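# vedby-kitchen-faults

Fault subset of the Vedby toy kitchen recordings. Each episode here ended in a protective stop, a late stop or a contact that the controller failed to report. Nominal episodes are kept in a separate release and are not needed to use this one.

Last revised January 3, 2024. Maintainer: Marlies Brunner. Fault labels: Marcela Danko.

## Contents

| Item | Value |
|---|---|
| Episodes | 503 |
| Episodes with unreported contact | 243 |
| Longest episode, in control steps | 1764 |
| Sites | Vedby, Pundville |

Cabanatuan episodes were withdrawn in September. The clocks on that cell drifted and the force log could not be lined up with the video.

## The fault

The arm is run with a contact threshold on estimated external force at the wrist. When the estimate passes the threshold, the controller should stop the arm and hold position. In the unreported group the gripper or wrist pressed against the kitchen and the estimate stayed low, so the arm kept following its target until the operator released the enable switch.
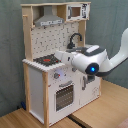 The force estimate is least reliable when the arm comes in low over the counter with the elbow bent. Small errors in the payload setting then have the same sign as a light sideways push, and the two cancel. Most unreported contacts fall in the area between the stovetop and the sink. To reach over the counter from the right, the wrist housing has to pass close to the black curved tap, while the planner checks clearance only for the gripper tip. A tip position just right of the red burner is therefore accepted even where the housing has no room.

Two causes were found:

1. The payload file supplied with the Vendico mount listed the gripper without its adapter plate.
2. The collision model of the kitchen left out the tap and both uprights.

Correcting the first brought the estimate back within tolerance on the bench. The second is still open – the new model has been drawn but not tested at Pundville.

## Labels

- `stop_ok`: threshold passed, arm held
- `stop_late`: threshold passed, arm moved on before holding
- `contact_missed`: contact seen in video, no stop in the log
- `operator_stop`: enable switch released, no contact found

An episode may carry both `contact_missed` and `operator_stop` if the switch was released for a separate reason. Filter on `primary_label` to avoid counting it twice.

## Known problems

- Force values in the first 2 steps of every episode are start-up noise.
- Light contacts hidden behind the wrist are probably under-labelled.
- `payload_kg` holds the value set at the time, including the wrong one. Do not use it as ground truth.

## Safety

Do not replay these trajectories on hardware. They include the commands that led to contact, and a lower speed does not make the planner check the wrist. Use the replay script in simulation only, with `--collision full`.

Label corrections go to Marcela Danko, with the episode number and step range.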